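Status: in use at the Pena site, minus the bits marked *later*. Last tidied in September.

# clindine-desk

Clips and labels for the packing and paperwork desk at Namico. The Clindine arm is meant to learn the dull half of the job from them. The rest of us are meant to find out what the other half is.

## What's in it

- 300 clips, filmed from hand-held grippers during ordinary shifts
- 195 of them labelled (pick up, put down, turn, scan, give up)
- 4 splits, one of which is called `misc` and deserves it

## What changes at the desk

Management's slide says the arm "frees staff for higher-value tasks". So far the higher-value task is labelling clips -- 25 a day each, tea permitting. Lifting is down on paper. Typing is up in fact.

Two things were agreed before filming began, and Vaughan (the rota tool, not a colleague, though it behaves like one) has been told:

1. Clips are never used to time anybody.
2. Anyone can have a clip pulled by Friday of the same week.

## Sample stills
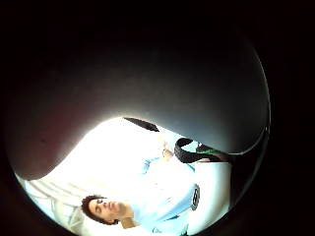
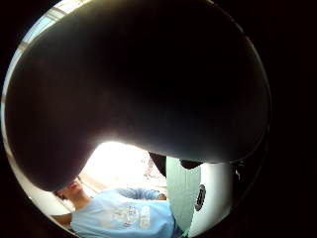
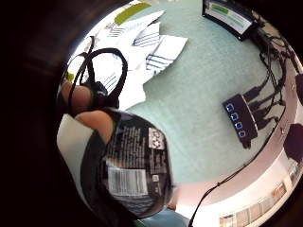
## Known problems

- Labels disagree on where "pick up" stops and "turn" starts. So do the people who wrote them.
- `give up` is under-used. We suspect pride.
- Left-handed shifts are thin. *Later.*
- The loader sorts clip 10 before clip 2. Pad your numbers.

## Use

Internal training and testing only. Please don't use it to work out how many of us the desk needs -- ask us, we have views.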